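Manipulation Laboratory Open Day: Frequently Asked Questions

The Mudham Institute of Applied Robotics opens its Manipulation Laboratory to the public each June. The answers on this page apply to general visitors and to school and community groups. Enquiries that are not covered here should be directed to the Visits Office, using the contact details at the foot of the page.

When is the open day held?

The laboratory opens at 10 am and closes at 4 pm. Demonstrations begin on the hour, with the last at 3 pm. The exact date is confirmed on the Institute's events calendar and is sent to all persons who have registered.

Do I need to register?

Yes. Registration is free of charge and is required for every visitor, including infants. Places in each demonstration group are limited to 16. Visitors who arrive without a registration may join the standby list at the front desk, but entry cannot be guaranteed.

What will I see?

Each group attends one demonstration, followed by time for questions with research staff. The program concentrates on the handling of ordinary household objects by robot arms. Typical activities include picking up cups and containers, moving cloth items and passing an object from one arm to another. Staff may change the order of activities during the day.

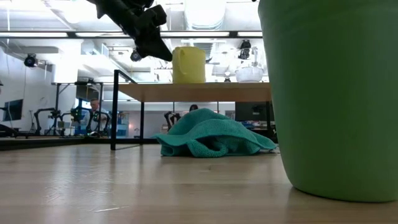
A teal towel and household containers at one of the laboratory's work tables.

Why are towels and kitchen items used?

The laboratory's research program, directed by Dr Aurelia Moser, is concerned with tasks that people carry out at home and in aged care settings. A rigid object keeps its shape when it is gripped, whereas a towel does not, and its position after each movement is difficult to predict. Clear glass presents a separate problem, as cameras tend to register whatever lies behind it. The Institute's current collection of test objects numbers 453, most of them purchased from ordinary homewares shops.

Are the robots working by themselves?

Some demonstrations are run under the direct control of an operator and others are run from a trained program. The presenter will state which applies before each demonstration begins. Visitors should be aware that attempts do fail, and that a dropped or missed object is a normal part of the work. Operators will reset the table and continue where time permits.

How close may I stand?

Visitors must remain behind the line indicated by the presenter at all times while the arms are powered. Children under 12 must be accompanied by an adult, who is responsible for keeping them behind the line. Visitors must not touch any arm, table or object unless invited to do so by a member of staff.
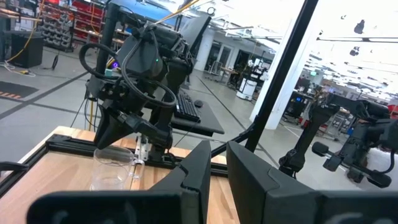 Black two-fingered grippers and a clear glass mug on the wooden tabletop.

Can I operate a robot arm?

A limited number of supervised turns is offered at the end of each demonstration. Participants must be at least 14 years of age and must sign the participation form - a parent or guardian signs for those under 18. Long hair is to be tied back, and lanyards, scarves and loose jewellery removed.

Is photography permitted?

Still photography for personal use is permitted without flash. Filming requires written approval from Bohumila Vrabec in the Communications Office, requested before the day. Computer screens must not be photographed at close range.

Is the laboratory accessible?

The laboratory is at ground level and the entrance has automatic doors. Visitors who require seating, an Auslan interpreter or a quieter session are asked to note this when registering. The 10 am demonstration is presented without amplified sound.

Where do I park?

Visitor parking is available in the Surham Road car park, a short walk from the main entrance. Bicycle racks are located beside the front steps. Coaches should set down passengers at the Gresano Building and must not wait in the loading zone.

May schools book a separate visit?

Yes. School visits are arranged during term by the Education Coordinator, Citlali Solís, and are suited to students in Years 7 to 12. A risk assessment and a set of classroom notes are supplied once the booking has been confirmed.

Whom should I contact?

Registration and general enquiries: Nerys Penry, Visits Office, extension 2038
School bookings: Citlali Solís, Education, extension 3696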